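4.2 Checking the head camera view

Before you start the Varnasier perception node, do the following steps.

1. Turn the head to the desk and wait 4 seconds.
2. Open the Live View tab and set the exposure limit to 2000.
3. Check that the laptop and the mouse are both completely visible, or nearly so. A small part of the laptop may stand over the front edge of the desk.
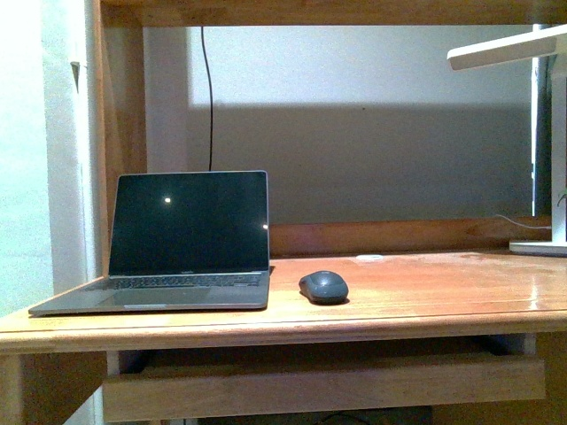 Figure 7. Desk view with laptop, mouse and lamp. Glare on the right half of the desk top.

4. Press Detect. The list must show the laptop and the mouse with a score over 30.
5. Save the view under a new name.

Note: A dark screen with bright reflections can give a second, false object. Delete it from the list by hand.

Caution: Do not start the grasp planner while the glare mask is off. The planner can take a bright area for free space.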